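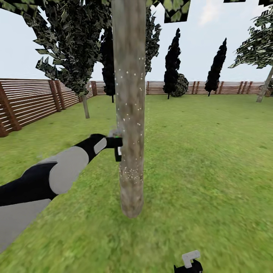 Unit 7: Comparing grippers on curved, rough surfaces

Set text: Fülöp and Simon, course reader, section 9. Read before the lab.

The garden scene is used for all contact trials this term. The trunk is a free body with its base above the lawn, so contact forces are not masked by a ground constraint. Report the scene version with your results.

Grippers under test
Moltov M2: two parallel fingers, short pads.
Valtcombe V: two fingers, L-shaped, longer reach, lower stiffness.

Definitions
Approach angle: angle between the forearm axis and the surface normal at first contact.
Penetration depth: overlap between finger mesh and bark mesh, in mm. A solver artifact. Do not report it as grip depth.
Slip: tangential travel of the contact point after the close command.

Procedure
1. Load the scene and reset both arms.
2. Set the approach angle to 35 degrees.
3. Drive one gripper to the trunk at mid-height. Hold the other clear.
4. Log joint torque and contact points for 156 time steps.
5. Repeat with the second gripper. Change nothing else.

Notes on contact
A finger pressed into bark can give a steady torque reading while the other finger carries no load. Check both finger logs before you call a trial a grasp. One loaded finger is a push.

Friction is set per material pair. The default bark value is too high for the Moltov pads; use the value in Table 2 of the reader.

Camera views are for checking only. Take all measurements from the log.

Hand in one plot of slip against time per gripper, same axes, to Pendo Chege by the end of April.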